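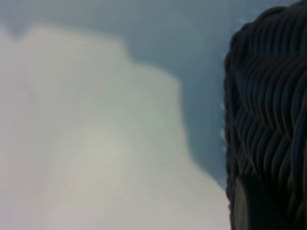 Jovita Mendoza wrote back after the last report that she would like to hear less about the building and more about the linen itself, what we have, what state it is in and where it goes. I have tried to do that.

Linen store, Medrano house
Progress report to the Gullutow Fund, period ending February

Sorting
All of the white and off-white linen has now been gone through. The count stands at 679 pieces, mostly sheets and pillowcases, with a smaller number of blankets and mattress covers. Each piece was unfolded, checked on both sides and put in one of four groups: use as is, mend, cut down for cloths, or discard. The mending group is larger than we expected when we applied. Most of the damage is along the hems.

The gray blankets are not in the count. They came in late and will be sorted next.

Washing
Everything in the first two groups has been washed once. The older sheets have kept a yellow tone along the folds and a second wash did not change it. We have decided to leave them alone. They are sound and the guest rooms can use them.

Drying is still the slow part. With the heating on, the back room holds one load of sheets overnight, and the blankets need longer. Until the weather lets us use the yard we are washing blankets only when the room is free in the morning.

Mending
Jennylyn Baluyot has finished 44 pieces. She is turning the worn hems and using the best parts of the cut-down sheets for patches, so we have bought thread but no fabric. The Dirnari sewing machine was out of use for part of the period waiting on a belt. It is running again.

Storage
The shelves are up. Sheets are stacked by size, with pillowcases at the end of each shelf. Blankets go at the bottom because of the weight. Labels are handwritten for now.

Money
Of the grant, up to 3,000 was set aside for shelving and washing costs. The shelving came in under the quote. Washing will take more than planned because of the blankets, and I would like to move the difference across. Please confirm that this is acceptable.

Next period
Sort the gray blankets. Finish the hems. Send the first bundles to the Skinwood rooms, who have asked for single sheets and pillowcases only. They will collect.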